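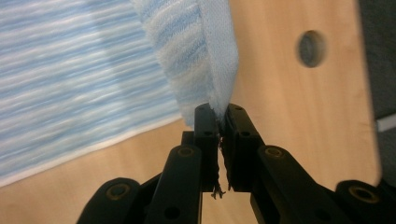 Striped towel, light blue and white, one corner held.

Towels going stiff after move to hard water area

srour_lane
Moved from Clekumham to Lumholm and the cotton towels have lost most of their absorbency. Same detergent, same machine, warm cycle, line dried. The utility report gives hardness as 232 mg/L as calcium carbonate. Would a longer rinse fix this or do I need a softener?

Tala Majali
Longer rinse won't do much. At 232 you are in the very hard range. Calcium and magnesium tie up part of the detergent and leave a residue on the fiber. Raise the dose to the hard water line on the box and run one wash with washing soda and no detergent.

pk2254
Disagree on raising the dose. Most stiff towels I have dealt with were overdosed. Run one empty of detergent and look through the door during the rinse. If it foams, there is product left in the cloth and adding more makes it worse.

Tala Majali
That test is fine in soft water. In hard water you can get low foam and heavy residue together, so a clear rinse tells you little.

pk2254
Fair, but it costs one cycle. I would still do it before buying anything.

Carla Daher
Two questions. Fabric softener? And what spin speed? Softener coats the loops and cuts absorbency whatever the water is. Line drying in still air also sets the loops flat. Shake each towel hard before hanging and again when dry.

srour_lane
Softener yes, every load. Spin is 400 because the machine walks across the floor above that.

Carla Daher
Drop the softener first. 400 is very low for towels. A lot of rinse water stays in and whatever is dissolved in it dries onto the cotton. Level the feet and try a higher setting.

tredbridge_tom
White vinegar in the rinse compartment. Been doing it for years.

Tala Majali
Vinegar dissolves carbonate scale but repeated use is hard on some rubber door seals. Citric acid has the same problem. Occasional use only.

srour_lane
Feet were off at the back left. Leveled now. Running the no-detergent wash tonight with no softener, will post what the rinse looks like.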